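## 4. Teaching Wevier to pick up thin things

By now you should have both arms talking to the Wevier control program and the cameras showing up in the viewer. I'm going to use hex keys for this bit, as they're shiny, thin and bent, so if your settings cope with them they'll cope with most of what's in the drawer!

1. Open **Perception > Scene** and pick the fixed camera. Wait for the preview to settle.
2. Draw the work area by dragging the four corners. Keep it on the floor of the cell and leave the walls out (busy wallpaper gives the object finder far too much to think about).
3. Set **Minimum blob size** to 105. The default is 895, fine for a tray but hopeless for a key.
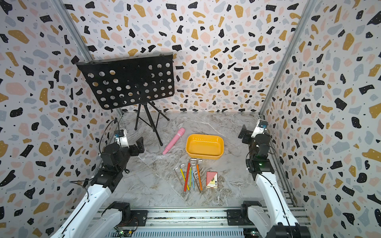
4. Press **Find objects**. You'll get coloured outlines, and some of them will be daft. Click any you don't want and choose **Ignore** – the planner will still steer round them, it just won't try to grab them.
5. If two keys share one outline, nudge **Split** up a notch and press the button again. I usually need two or three goes.

> **Note:** Ignore and Delete are different. A deleted object vanishes from the collision map as well, and the arm will happily drive through it.

### 4.1 Checking the grip from the wrist camera

6. Switch the viewer to the wrist camera for whichever arm you're using.
7. Set **Close speed** to 30 and run **Grip test** on one key.
8. Look at where the key sits against the finger, then drag the grip line in the viewer until it lies along the long arm of the key.
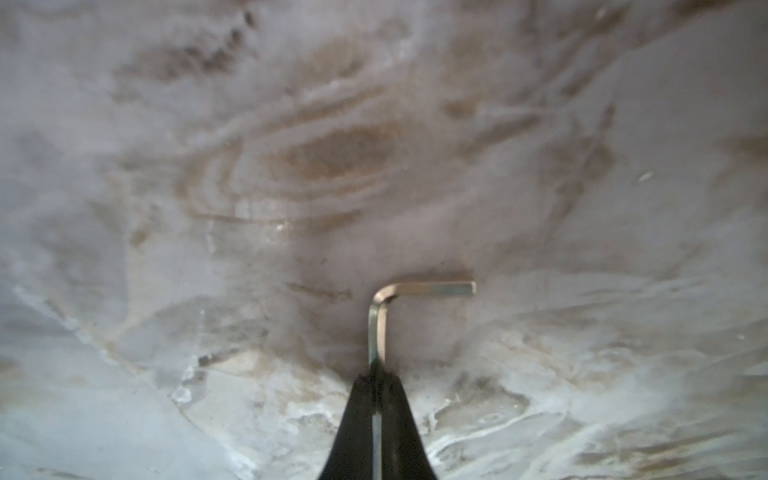 *Wrist camera view: bare metal key held by its long arm, short arm pointing right.*

9. Press **Save grip**. Give it a name you'll recognise in July, because "test2" won't mean a thing to you by then (ask me how I know).

> **Caution:** Keep your hands out of the cell during a grip test. Pausing the viewer only freezes the picture – the arms carry on moving.

### 4.2 Planning over a pile

Piles are where the planner earns its keep. Turn on **Approach from above** and set **Hover time** to 60 so the camera gets a proper look before the gripper goes down.

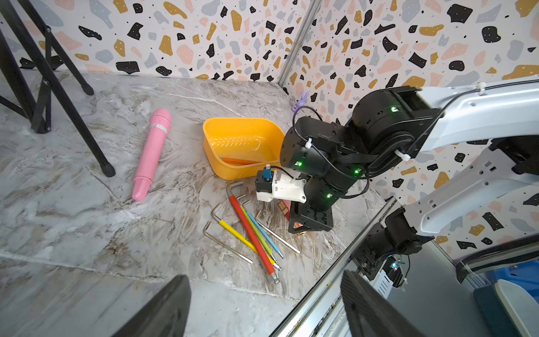 10. Choose **Order > Topmost first**. Emiliano Ortuño at Stostonley prefers **Nearest first** and it's certainly quicker, but I find it drags the other keys about.
11. Press **Preview path** and watch the ghost arm all the way through, including the bit where it backs out.
12. Happy? Press **Run once**. Leave **Run all** alone until you've had a few clean single picks.

If the planner says "no route", go back to step 2 and check your corners first.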